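Skollier has steamed buns now

Big news from the second floor at Skollier, at least if you eat lunch there: the plain white room with the laptop ledge has turned into a bun stop!

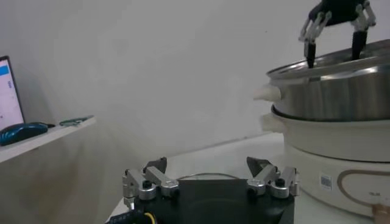 Kristof Boersma
Staff writer, Senarham Notes
2/17/26

I went in to borrow a desk and came out thinking about dough. The buns come from Maddocks, the bakery on our corner, which has sold them over the counter since August and says it now makes 2,000 a month (I believe it, I've stood in that line). They go in an electric steamer with a steel basket on top, right there on the white table.
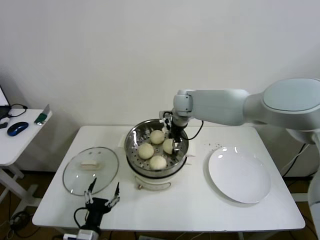 I'd go for four at a time, spaced out, so they don't stick together when they puff up. Pack in any more and you're peeling them apart with your fingers – ask me how I know. The glass lid has a nice white handle, and you'll want it, that steam is no joke.

Lunch is open to everyone with a desk in the building, around 100 people, and the folks from Zuvotby next door can sign up too. Just leave your name at room 222 before noon, and bring your own plate.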